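Fakska Brings Its Beige Tea Set to Heywood

New service for small tables goes on sale in February

HEYWOOD: Tableware maker Fakska will start selling its Promgate tea set in February, the company said. The set has a teapot and matching cups and saucers in a single shade of beige. It will be sold at the Stangate store in Heywood and by mail order.

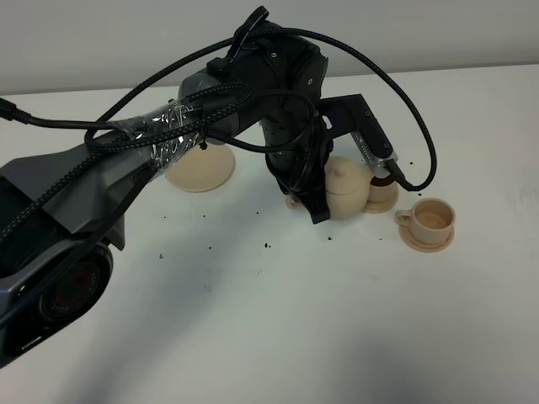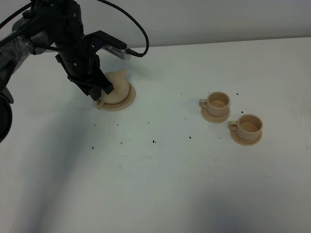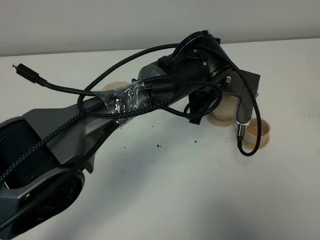
Is the teapot sold on its own?

The teapot comes only as part of the full set at launch. Cups and saucers can be bought separately as pairs, and Fakska plans to offer the teapot by itself later in the year if stores ask for it.

Promgate was designed by Areeba Yousafzai, who joined Fakska from a furniture workshop and had not worked on tableware before. She drew the saucer first and worked up from there. The raised rim went through several versions before the company settled on one.

"I wanted a set you could leave out on the table between uses," Yousafzai said. "Most people I talked to keep their tea things in a cupboard over the fridge and get them down when family visits. They told me they would use them more if they were easier to put away."

The color was chosen after Fakska showed samples to 31 households in and near Heywood. White came in second. A dark green was dropped early, partly on cost.

Martti Hakala, who runs production, said the first run will be 1168 sets. Orders placed before the launch will be filled from that run, and a second run will follow in the spring. Sets are packed at the Heywood site, with each cup wrapped and boxed next to its saucer.

Stangate will put the tea set on its ground floor, near the linens. Store manager Hanan Bataineh said customers will be able to handle the pieces and try them on a laid table. The store will take returns within two weeks of purchase if the box is complete.

Replacement cups and saucers will stay on the price list for as long as the set is made. Buyers who need one should give the name of the set when they order, as other Fakska cups have a different base and will not sit properly in the Promgate saucer.

About Fakska

Fakska makes tableware and small kitchen goods. The company is based in Heywood and sells through independent stores and by mail.

Press contact: Hammad Jatoi, Fakska press office, Heywood

Trade orders: Obed Alhassan, Fakska sales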